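Search
Search reviews
Go

Holer work table - review

The Holer is a small, light wood table with rounded corners and a single cable hole in the top. It is sold flat packed, in one size and one color, and I bought it as a second work surface for sorting small parts and for general bench work that does not justify a bench. This review covers six months of use. I paid the full price for it.
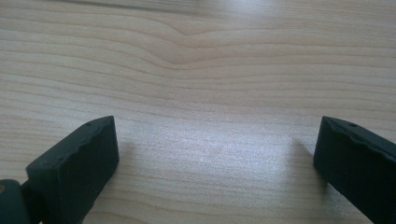
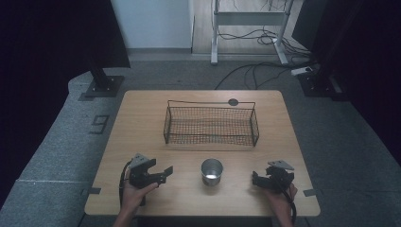 Surface and finish

The top is pale, with long grain lines that sweep from side to side and dip in places. The listing calls the color "natural," which tells a buyer very little. In daylight it reads as creamy beige, a shade lighter than the Birhane desk I used before it.

The finish is smooth and fairly glossy. This is my main complaint. Under an overhead light the top throws back a broad patch of glare, and inside that patch the grain washes out and small pale items are hard to find. A white nylon washer can sit there unnoticed for some time. Moving the lamp to the side helps. A gray felt mat solves the problem completely, but then the finish you paid for is covered up.

Cleaning is easy. Dried white glue lifts off with a plastic scraper. Pencil comes off with a damp cloth, ballpoint needs alcohol. I tested alcohol on the underside first and saw no dulling after several passes. A steel ruler dragged flat leaves faint lines that show only at a low angle. A dropped screwdriver left a dent, as it would on most tops at this price.

Layout

The usable area is enough for one task at a time. My standard setup is a wire-mesh basket lengthwise toward the back and a metal cup near the front, with both hands working on either side of the cup. In that arrangement the basket does not get in the way of the forearms. Add a laptop and the table is full.

The rounded corners are a real improvement on the Birhane, which has square ones at hip height. The drawback is that corner clamps have less to hold. I clamp along the straight sides, with scrap under the jaw.

The cable hole is small. A bare USB plug fits, a wall plug does not. Check the plug size before planning around it. Its other problem is that it comes without a cap, so it also accepts screws. When a mesh basket sits just in front of it the risk is lower, as parts tend to roll into the basket first. I have since pressed a rubber grommet into it - any hardware store has them - and have not lost anything.

Assembly

The legs attach with threaded inserts and machine screws, which is the right way to do it. The supplied hex key is soft and I rounded its end on the second leg. I finished with a Drilix hand driver on low torque. The inserts are seated square and none have pulled. The instructions are a single sheet with no text, and the drawing for the rear legs shows the bracket upside down. Fit the bracket with the slot facing in.

Tighten everything again after the first month. Mine had loosened slightly at two legs. It has held since.

Stability

My table stands on gray carpet, which hides a good deal of leg error. On that surface there is no rocking. I also tried it on a tile floor, where one leg needed a shim. There are no leveling feet in the box and no thread for adding them, an omission that is hard to excuse when the legs already use proper hardware at the other end.

Side to side, the table is firm enough for hand tools. Front to back it has a little sway if you lean on the edge. Sanding by hand is acceptable. I would not saw on it.

Compared with the Nasilov

The obvious alternative is the Nasilov folding table. It packs away, has a matte top and costs less. The matte top is better under a lamp. The Nasilov also has a hinge line down the middle that catches small parts, and its legs flex under moderate load. For a table that stays in one place, the Holer is the better purchase. For one that comes out in February to do the taxes and goes back in the closet, buy the Nasilov.

Verdict

Good: solid inserts, rounded corners, easy to wipe down.
Bad: glare, no leveling feet, poor hex key, cable hole too small for a wall plug and supplied without a cap.

I would buy it again, with the felt mat in the same order. A matte version at the same price would remove most of my objections.

We use cookies to remember your settings and measure traffic. Accept - Decline

Contact | Copyright, all rights reserved | Back to top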